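Laundry Corner: The Rullside Gallery

Of all the rooms we've put on these pages, the laundry corner at Rullside gets the most mail, and I'm so glad, because it's my favorite too! It isn't big. It has one long shelf, a row of hooks, a window that sticks in June and a white table that everybody fights over on Tuesday evenings (bring your own basket, please, the shared ones vanish by 7).

We cleared the whole corner out this spring and put it back together a shelf at a time. The old powder boxes went, the single socks went, and a drawer we hadn't opened in ages gave up a sewing kit, a tape measure and 2 perfectly good bars of stain soap. What a find! The drawer is now the mending drawer, and it has already rescued a couple of shirts and one very tired apron.

The shelf. Everything for washing sits on the left, everything for folding on the right. Dokomura boxes fit the depth so well that I went back for another set. The lids are a bit stiff, but they stack like a dream.

The hooks. Long ones for bags, short ones for pegs and brushes. The Anda hooks at the far end are the sturdiest of the lot — I've hung a full bag of wet towels from one overnight and it didn't budge.

The table. We sort here, fold here and, yes, drink coffee here. A plain white top shows every crumb, so it gets wiped down before the clean things come out, and I love how fresh it looks afterward.

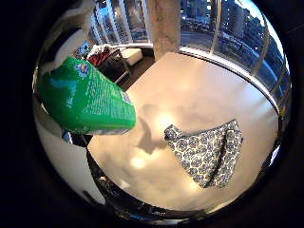 Page 2 of 8

Bright green over a white tabletop, and doesn't it wake the whole place up! I'm a sucker for packaging you can spot from across the room, and this glossy container with its little round blue-and-white logo is exactly my kind of green.

The patterned cloth on the table is all navy and softer blue on white, with rounded shapes repeating right across it. I could happily have curtains in that print. The square concrete pillar behind keeps its mottled gray-beige — we talked about painting it once, and I'm so pleased we left it alone.

Next page: baskets, bags and the mending drawer.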